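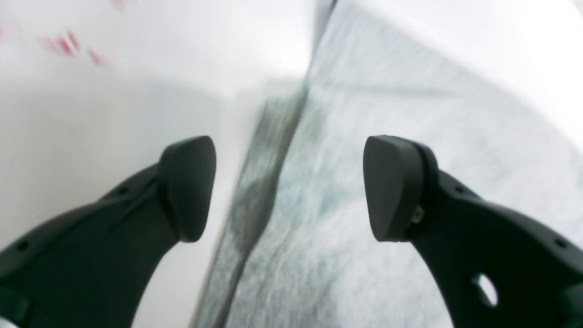

Neues vom Packtisch: Porkon zieht ins Vorderzimmer

2.8.26

So, es ist geschafft! Seit dieser Woche packen wir bei Porkon endlich vorne im alten Ladenraum und müssen nicht mehr durch den schmalen Flur ins Hinterzimmer, wo man sich beim Umdrehen immer den Ellbogen am Regal gestoßen hat. Wer bei uns schon mal etwas abgeholt hat, kennt den Flur und weiß, wovon ich rede.

Geplant war der Umzug eigentlich schon für Januar. Dann kam die Sache mit der Heizung dazwischen, danach die neue Elektrik, und irgendwann lagen so viele Bestellungen da, dass ich keine Lust mehr hatte, alles einmal quer durchs Haus zu tragen. Jetzt im Sommerloch ging es plötzlich ganz schnell. Zwei Tage Kisten schleppen, einen Tag putzen, einen Tag suchen, wo der Klebebandabroller hingekommen ist (er lag in der Kiste mit den Kaffeetassen, fragt mich nicht).

Am meisten freue ich mich über die Arbeitsfläche. Die alte war 155 Zentimeter lang, und davon ging noch ein gutes Stück für den Etikettendrucker ab. Der steht jetzt auf einem eigenen Wägelchen, das ich dahin schieben kann, wo ich es gerade brauche. Damit passen zwei größere Sendungen nebeneinander, ohne dass der Lieferschein der einen im Karton der anderen landet. Ja, das ist passiert. Ja, ich habe mich bei beiden Kundinnen entschuldigt, und beide waren sehr nett.

Neu ist auch die Reihenfolge. Bisher habe ich gepackt und dann beschriftet, mit dem Ergebnis, dass abends immer eine Tüte übrig war, bei der ich noch mal reinschauen musste. Jetzt kommt zuerst das Etikett, dann der Inhalt, dann zukleben. Klingt banal, spart mir aber am Abend eine Menge Zeit, und ich ärgere mich, dass ich nicht früher darauf gekommen bin.

Beim Füllmaterial bleiben wir beim Papier. Ich hatte im Frühjahr mal die Flocken von Zakden hier, die sind an sich prima und schön leicht, aber sie kriechen überallhin! Ich finde bis heute welche hinter der Fußleiste. Die letzten beiden Säcke stehen noch im Keller, und wer sie für den eigenen Umzug gebrauchen kann, darf sie sich gern umsonst mitnehmen.

Und weil beim Räumen immer Dinge auftauchen: Es gibt einen kleinen Abverkauf. Gefunden habe ich 23 Geschirrtücher aus der ersten Mabaso-Reihe, von der ich fest geglaubt hatte, sie sei längst ausverkauft, außerdem einen Stapel Versandkartons mit leicht angestoßenen Ecken und 12 Gläser mit Deckel. Die Geschirrtücher gehen zum halben Preis raus, die Kartons könnt ihr einfach mitnehmen, solange welche da sind. Bei den Gläsern überlege ich noch, ob ich sie nicht selbst behalte.

Für alle, die bestellt haben und warten: In der Umzugswoche ist ein bisschen was liegen geblieben. Seit Donnerstag arbeite ich den Stapel ab, der Reihe nach und ohne Vordrängeln. Was bis Ende Juli bei uns eingegangen ist, verlässt in den nächsten Tagen das Haus. Wenn ihr dann immer noch nichts gehört habt, schreibt mir bitte eine kurze Nachricht mit der Bestellnummer. Ohne Nummer suche ich mir einen Wolf, wir haben seit Mai immerhin 300 Bestellungen im Ordner.

Abholen geht ab sofort vorne, also durch die Tür an der Idgate, gleich neben dem Fahrradständer. Die Klingel am Hof bleibt zwar dran, aber hinten hört man sie vorne kaum noch, und ich möchte nicht, dass ihr da im Regen steht. An den Zeiten ändert sich nichts: dienstags und freitags am Nachmittag, sonst nach Absprache. Parken dürft ihr für ein paar Minuten vor dem Haus, der Nachbar weiß Bescheid.

Im Hinterzimmer ist jetzt übrigens Platz. Ich hätte dort gern ein richtiges Lager mit beschrifteten Fächern, im Moment stapeln sich da noch die leeren Umzugskisten und ein Sessel, den keiner haben will. Falls jemand ein stabiles Metallregal abzugeben hat, nicht zu hoch wegen der Dachschräge, meldet euch gern bei mir. Ich hole es auch ab!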